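Himitz Home
Reviews
Kitchen
Table and Serving
Storage
Gifts
Search
Log in

Home > Reviews > Table and Serving > Trays

Prusley Round Serving Tray, Red with Double Happiness

By Arsen Hnatiuk
Updated in September
Filed under: trays, weddings, sweets

Our score: 4 out of 5
Good for: sweets, wrapped candies, tea for two
Less good for: hot dishes, cutting, dishwashers

I bought this tray for the engagement party of my colleague Uliana Koval, who was marrying into a family where the sweets for guests must be given on something red. She asked me for help because I write about tableware and she supposed that I know all the trays in the world. I do not, but I knew the one from Prusley, and I had wanted for a long time to test it. After the party she let me keep it for two months more, so this review is written after real use and many washings.

The tray is round and red, with a lacquered surface and a thin gold-colored line along the edge. In the middle there is a gold circle with the character 囍, which is read as double happiness and is used at weddings. Inside the circle, a decorative border goes around the character. In the shop photographs the gold looked to me very yellow and a little cheap. At home I find it calmer, and I like it more.

I ordered from Kamurico, where the tray has 3,518 ratings. I read maybe the first 30 of them and then I stopped, as most of the people only wrote that the parcel came quickly. I paid 875 hryvnias for the large size. The small size is cheaper, but when you put sweets on it the emblem is soon covered, and then why do you buy a tray with an emblem?
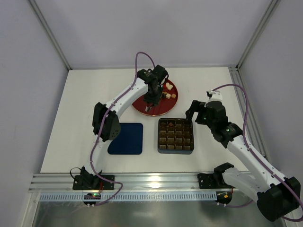 The weight was a surprise for me. My kitchen scale says 268 grams, and I expected more from a tray of this diameter. It is pleasant when you carry it between guests with one hand. It is less pleasant on a smooth table, where a light tray moves if you push it with the elbow. The maker put no rubber feet under it. I glued four small felt circles to the bottom, the type that is sold for chair legs, and now it stays in its place better. For this missing detail I took away half a point.

How it works with chocolate

Most people who buy this tray will put chocolates or candies on it, so I tested this the most. I used an assorted box, the kind with dark, white and caramel pieces in different shapes, each one in its own small cavity. I recommend such a box if you want the tray to look rich with little effort. On the red surface the white pieces are seen best. The caramel ones also look nice. Very dark chocolate is a little lost in the evening, when only a lamp is on, and I would not fill the whole tray with it.

Put the pieces near the rim first and leave the middle free. With five or six chocolates the tray already looks like somebody thought about it. With 20 it looks like a shop. Uliana wanted 20, and it was her party, so we made 20, and the guests ate them without any complaint.

Moving chocolates out of a box with deep cavities needs some patience. The square ones can be taken by two sides and they come out clean. The ones with a round top are slippery, and if you press them they get a mark from the finger. I put on thin cotton gloves for this work. My mother uses small sugar tongs, which is more elegant, but the tongs scratched the lacquer a little on her own tray (a different one, older), so I do not advise to use metal near this surface.

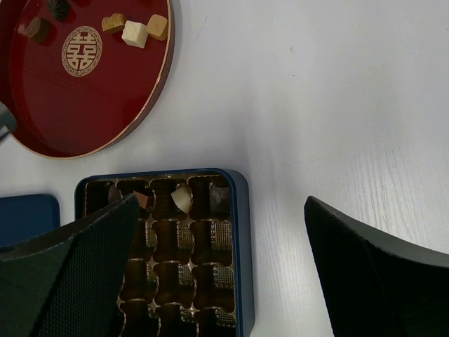
Lacquer is also the reason why you should not leave chocolate there in a warm room. On a July afternoon I forgot three pieces by the window and they became soft and stuck to the tray. They came off with lukewarm water and a soft sponge after some minutes of waiting. No stain was left, only a dull place which I polished with a dry cloth. The paper leaflet says to avoid hot plates and hot cups. I tested one cup of tea on a saucer for half an hour and saw no damage. Without a saucer I did not dare.

Cleaning

Only by hand. A drop of dish soap, a soft sponge, and dry it immediately with a towel. If you let the water dry by itself there will be white spots, and on red they are seen from the other end of the room. Fingerprints are also well seen. Before guests come I wipe the rim one more time, and then I carry it by the bottom.

After two months there is one thin scratch near the edge, made by me with a ring. The gold of the emblem is still complete. I looked at it with a magnifying glass, because an older tray from Abubakari, which I reviewed last year, began to lose its gold in the fifth week.

Compared with the Abubakari tray

The Abubakari costs 900 hryvnias in the similar size. It is heavier and it has handles, so for carrying glasses it is the better choice. But the handles take place on a small table, and the red is more brown than red. For a wedding or an engagement I would take the Prusley. For every day in the kitchen, the Abubakari, if you can accept that the picture will become pale.

What I liked
The deep color
The emblem is clear and has no crooked lines
Easy to carry, also for older people
The gold did not come off

What I did not like
No feet
Water spots
The box it arrives in is too thin for a gift, and I had to find another one

Questions from readers

Is the tray allowed for food directly, without paper?
The leaflet in my parcel says yes for dry food. For cut fruit I would put a napkin or a small plate.

Does it have a smell?
The first two days, a little, like new furniture. I left it on the balcony and the smell went away.

Can the character be ordered in another color?
Kamurico sells only gold. I wrote to Prusley about silver and they answered that it is not planned for this year.

Next in Table and Serving: sugar tongs with silicone tips, four models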